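From: Imani Obura
To: workshop-talk list
Subject: Re: Stiltura coating for storage bins and drawers

Wekesa Nyanda wrote:

> We redid all the parts bins at Jetomham with Stiltura in June and I
> can't say enough good things about it. One coat, no primer, and the
> rep says it will outlast the metal under it. At 112 a can it sounds
> steep, but you only buy it once. I would skip Skarora entirely at
> this point. Has anyone else made the switch?

Wekesa, I'm glad you like it, but I have heard "you only buy it once" about every coating I have bought twice.

What does the rep mean by outlast? The data sheet I was sent gives a scratch result from a test panel lying flat, with a weight dragged across it 162 times. My bins don't lie flat and get dragged on politely. People drop steel offcuts in from chest height, then scrape around for the one they want. I'd like to see numbers for that, or at least a bin that somebody has used hard for a couple of winters. June is not very long ago.

The other thing missing from the sheet is what happens on slopes and inside corners. Flat floors get scuffed and dirty and mostly survive. It's the slanted parts that go, where everything slides down and hits the same strip. I have not seen a coating yet, cheap or expensive, that changes that.
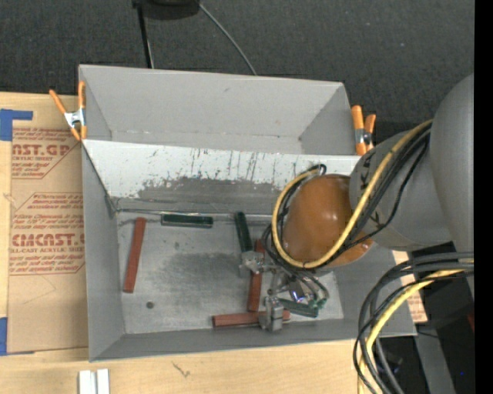

Look at the divider there, where the pale surface meets the darker gray, and tell me one coat with no primer is the answer.

My questions for anybody who has used it

1. Did you strip to bare metal first, or go over old paint? The can says either is fine. I don't believe cans.

2. How long did you wait before loading the bins? The rep told me 8 hours. Odera, who sells the stuff, told me to leave it until Sunday, and I was asking early in the week. Those can't both be right.

3. Has anyone tried to touch up a chipped spot? If a patch won't stick to the old coat, then you are back to stripping the whole bin, and the price per can stops meaning much.

4. Does it smell once cured? We keep the door shut in cold weather.

As for Skarora, I won't defend it too hard. It chips. But it chips in small flakes, I can sand it and brush on more over lunch, and I don't have to listen to a sales pitch to get it. For bins that take a beating I have mostly gone over to a loose rubber mat cut to fit – ugly, and it slides – which I throw out when it's torn up.

I'm willing to be talked out of all this. Wekesa, if you can post a picture of your worst bin next spring, and I mean the worst one, I'll buy 2 cans and report back to the list.

Imani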